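Week 9 handout: making music inside a game project

Last week we got your sprites moving, and now comes my favorite part of the whole course: giving them something to move to! You don't need to read music for this. If you can tap a beat on a desk, you can write a loop, and a good loop will carry a small game a very long way.

Open Hestuso and start a new song. Set the tempo to 70 for a walking scene, or leave it higher if your player is being chased. Put a kick on beats one and three, a snare on two and four, and let it run while you do everything else. I like to leave it going until I'm humming something over it, and then I write down the hum.
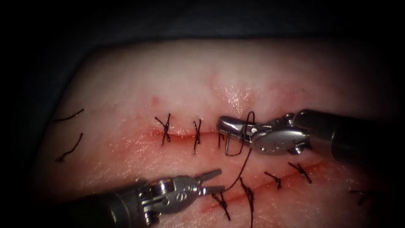 For the melody, stick to five notes at first: C, D, E, G, A. Any of them sounds fine next to any other, so you can drag them around freely and listen (this is the pentatonic scale, if you want to look it up). Leave gaps! New composers fill every square on the grid, and the ear gets tired fast.

## Hooking the loop to the game

Trandcombe, our sample project, has three areas, and each one has its own track. The harbor theme is four bars long and the cave theme is just the harbor theme with the drums taken out and the bass dropped an octave. One tune, two moods, hardly any extra work. 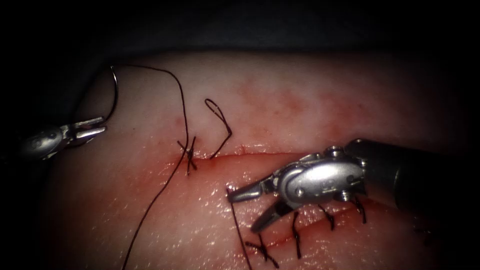
*Hartley Game Workshop, course author*

When the player crosses from one area to the next, don't cut the music dead. Fade the old track down over 40 frames, then start the new one on a downbeat:

 if area changed:
 fade out current
 wait for next bar
 play new track

The "wait for next bar" line is the one people skip. Try it both ways with headphones on, it's a lovely difference.
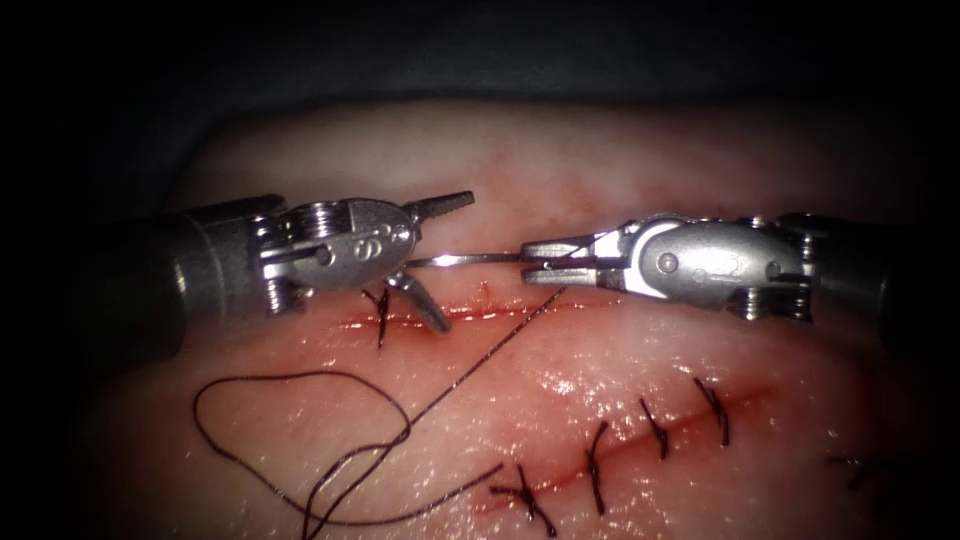 Sound effects come last. Keep them short, and pick pitches from the same five notes, so that grabbing a coin lands inside the tune. In Vastside, last year's class project, the jump sound is a single G and it fits everywhere.

**For next time**

- One loop, four or eight bars, saved in your project folder
- Two effects that share its notes
- A fade between any two areas

Bring headphones!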